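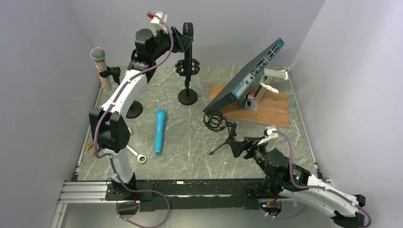 Pramstead Word List

Hello! I've been collecting dialect words from Pramstead and the villages out towards Clilley for longer than I'd like to admit, and this is the whole lot in one plain text file. There are nearly 2000 entries, most of them about weather, food, mud and being annoyed with people. Some of my favourites are for things hanging about in loops – a "swaggle" is any line with too much slack in it, so the washing line, a garden hose or the purple cable looped along that white and black arm would all do nicely. (Clilley people say "swiggle" and will argue with you.)

What's in the file

words.txt has one entry per line, with tabs between the bits: the word, what it means, where I heard it, and a note if I had one. Spelling is my best guess, as hardly any of these were ever written down. If a word has two spellings I've kept both and pointed one at the other.

sayings.txt has 299 longer phrases. These are messier. I typed them up from old notebooks and my handwriting in the early ones is shocking, so entries marked with a query are ones I couldn't read properly.

extras.txt is 8 words that turned up in Arnudholm as well, spelt differently but meaning the same. I'd love to know how that came about!

Things to watch for

Place names are a bit patchy. "Vestergaard" in the third column means the old Vestergaard bakery, where I did a lot of my listening in the queue, and the speakers could have come from anywhere. I've also left in 200 words that you'll find in any big dictionary, and they're marked "common" so you can filter them out.

Some of the insults are quite rude. I haven't tidied them up.

Using it

Help yourself, for anything you like. A mention would be nice. If you spot a mistake or your nan said it differently, open an issue and tell me which village – I do a big update every October.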